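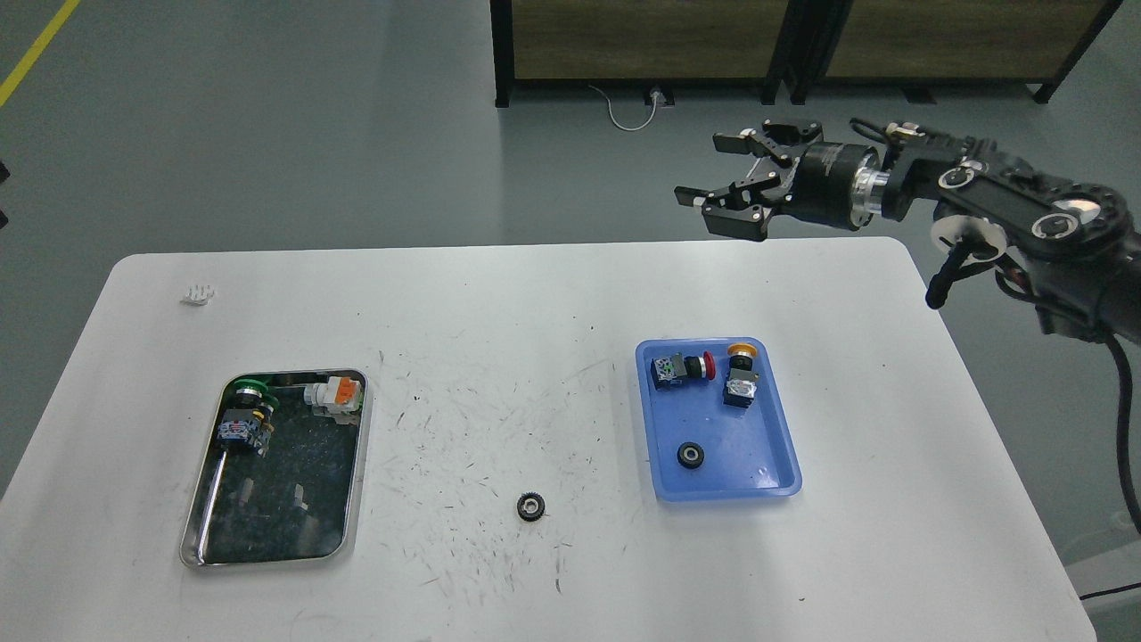
Minutes of the meeting on the gripper fault, sorting station 2

Held on Thursday at 14:00 in the small meeting room, Dustton site

Present: Indira Rai (chair), Anselmo Fontes, Valdir Quintana, Gifty Acheampong
Excused: Nazmiye Yaman (sent her comments in writing)
Minutes: Anselmo Fontes

1. Minutes of the last meeting
Accepted with one correction. In point 4 the spare fingers were ordered by Valdir, not by Gifty.

2. What happened
Gifty reported. On Tuesday morning the arm was sorting parts from the Perley order: switches with coloured caps, terminal blocks, gears and small wheels. It had done 124 picks in that run. At the next pick, a switch with a red mushroom cap, the gripper closed, lifted the part and then opened by itself during the move to the blue tray. The switch fell on the table and from there to the floor. The arm did not stop. It went on to the tray, made the release movement with nothing in the fingers and reported the pick as good.

Gifty pressed the emergency stop. The arm stopped as it should, but the gripper closed again when the power came back, before she had confirmed the restart. Her hand was not near the fingers at this moment. Indira asked that this is recorded as a near miss, and all agreed.

3. What we know about the cause
Valdir has read the log of the controller. The signal from the gripper was lost for 800 milliseconds and the software took the last known value as the true one. He believes that the reason is a bad contact in one of the connectors along the upper link, but he could not repeat the fault when he moved the cables by hand. Nazmiye writes that she saw a similar loss of signal in March on the Miranda cell, and there it was the cable and not the connector. The question stays open until the cable is tested.

The closing after the restart is a different matter. Valdir explained that the gripper goes to its last commanded position when it gets power. This was set so at the installation and it was never changed. Indira said that she does not accept this setting for a station where people put in the trays by hand.

4. Discussion
Gifty asked if the marks on the table can disturb the camera, as there are many scratches between the two trays. Valdir does not think that it has to do with this fault, but small dark parts such as the gear are sometimes found late when they lie there. It was decided to treat this separately.

Anselmo asked who checks the parts already sorted in the run. The log can show good picks that were not good, so the content of the trays must be compared with the list. Gifty will do it with the day shift.

There was some discussion about whether the station may run at reduced speed until the repair. Indira decided against it. The station stays locked out, and the Perley parts are sorted by hand - this costs us time, but the delivery date can still be kept.

5. Actions
5.1 Replace the gripper cable and test the old one on the bench. Valdir.
5.2 Change the start-up setting so that the gripper does not move before the restart is confirmed. Valdir, checked by Nazmiye.
5.3 Stop the arm when the gripper signal is missing for more than 20 milliseconds. Nazmiye.
5.4 Compare the sorted parts with the list. Gifty.
5.5 Write the near miss report and send it to the Sirnen office. Indira.
5.6 Ask for a price for a new table top. Anselmo.

6. Next meeting
Next Thursday, same time and room. The station will not be released before points 5.1 to 5.3 are signed by two persons.

The meeting was closed at 14:50.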